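Week 3 – Automation on the packing bench, what happens to the jobs
2024-03-13, notes for the Wed group (slides to follow, sorry)

**Case: Skesetti, returns and repack site**

- 113 staff on site, 35 of them on the benches when the arms came in
- Bruvar arms, set up by Jekitz. Bench crew met the installers on day one of install, not before – come back to this in tute
- No redundancies. But casual shifts not renewed after January, so who counts as "lost"?

**What changed for the people**

1. Pace. Used to be set by the person next to you. Now by the cell. Ermanno Galli (bench lead) calls it "waiting on the arm, then running".
2. Skill. Less handling, more watching and clearing faults. Same pay grade for the first year!! Union rep Katia Amato got it reclassifed later.
3. Talk. Benches used to face each other. Cells don't. Comes up in nearly every interview, managment never asked about it.

**Terms:** task vs job, deskilling, residual work (= whatever the machine leaves behind), work intensification

**For next week**

- Read Steiner ch. 3, only the part on residual work
- Half a page: pick a job you've had. Which tasks would go first, and who'd do the leftovers?
- Sveva Sorrentino is taking the tute, I'm away

**Residual work, bit more on this**

Laying out is the task people forget to cost. Somebody still decides what goes on the table and where, and at Skesetti that fell to the bench crew with no time allowed for it. Think about reach and clearance as a job in itself – a can up the far end, a big yellow-green cylinder near it, clear white tabletop between the open fingers. Ask whose minutes those are, and whether they show up in the throughput figures. Galli's crew kept their own tally on paper, will bring copies. 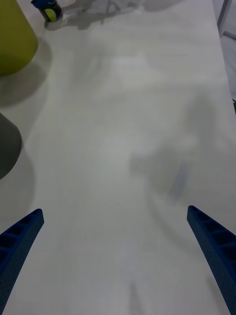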